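Harkport Open Day, Hall 2: Demonstration Station Inspection
Form 439, completed July, before doors at 9:00

1. Visitor barrier, full perimeter. PASS. Right-hand post foot re-taped.
2. Floor cables under ramp. PASS. Ramp end lifts slightly; recheck at noon.
3. Extinguisher access. PASS.
4. Display screens secured to stand. FAIL on first check, PASS on second. Lower bracket was missing a screw.
5. Simulation PC, asset tag 1711. PASS. Vents clear, fan noise normal.
6. Visitor controls limited to Start and Reset. PASS. Keyboard locked in cabinet.
7. Screen brightness, flicker notice posted. PASS. Notice moved to eye level.
8. Simulated work cell loads and displays. PASS. Both views checked, Gallar build.

Gripper view: fingers open, nothing between them. Table view: both hands open, soup can, boxes, tin and red block on the table.

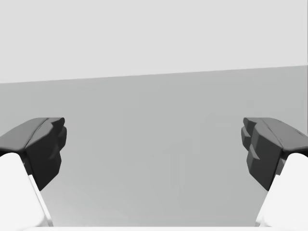
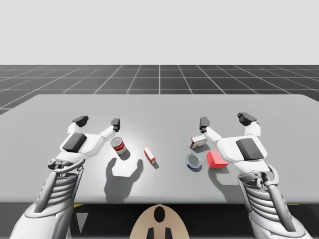

Comments
Session timeout is set to 300 seconds. Leave it there; the shorter value used at Prarnero reset the demo while visitors were still at the controls.
Group size is limited to 8 inside the barrier. School groups wait by the Joo stand.
Any fault on item 2 or 4 closes the station until rechecked. A frozen simulation does not; use Reset once, then restart the PC.
Spare bracket screws are in the gray drawer under the registration desk.
Item 2 noon recheck: ramp end taped down, PASS.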